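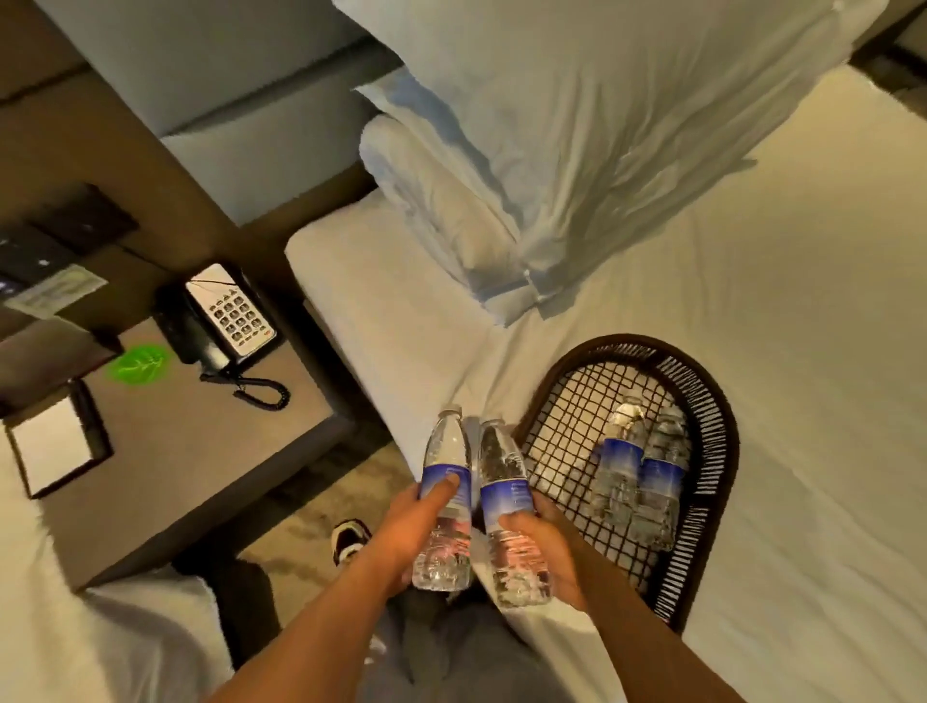
Ludley 110 Refractor Telescope

Optical tube with 700 mm focal length, supplied with tube rings, dovetail bar and hard case

The Ludley 110 is a refracting telescope for visual use and for simple photography of the Moon, planets and brighter star clusters. It has a 110 mm front lens made from two pieces of glass and a focal length of 700 mm. The tube is short enough to go on the back seat of a small car.

At low power the wide field suits large open clusters such as the Pleiades, and the dark lanes of the summer Milky Way show well from a country site. Bright targets such as Venus and the edge of the Moon have a thin violet fringe, as with most two-lens refractors. A Tistano fringe filter reduces this and is sold separately.

What is supplied

Optical tube with fixed dew shield
Pair of hinged tube rings
Dovetail bar
Two-speed focuser with 2 inch and 1.25 inch fittings
Metal dust cap
Hard case with foam lining

No mount, eyepiece or star diagonal is included. For visual use you will need all three.

Mounts

We recommend the Lema alt-azimuth head for observing by eye. For photographs with exposures longer than a few seconds, choose a driven equatorial mount. The Kiss travel tripod is too light for this tube and we do not advise using the two together.

Finder

The finder shoe takes most standard brackets. A red dot finder is enough under dark skies. In town, where fewer guide stars are visible, a small optical finder is easier to work with.

Care

Let the tube stand outside before observing at high power. Leave the cap off indoors after a damp night until the lens has cleared by itself, then close it. Do not wipe dew from the glass. Dust can be removed with a hand blower.

Never point the telescope at the Sun without a full-aperture solar filter fitted securely over the front.

Spares and delivery

Focuser parts and replacement caps will be stocked until 2036. The tube leaves our workshop in its case inside a double-walled carton. Orders placed now will be sent in March.

Page updated 26 September 2025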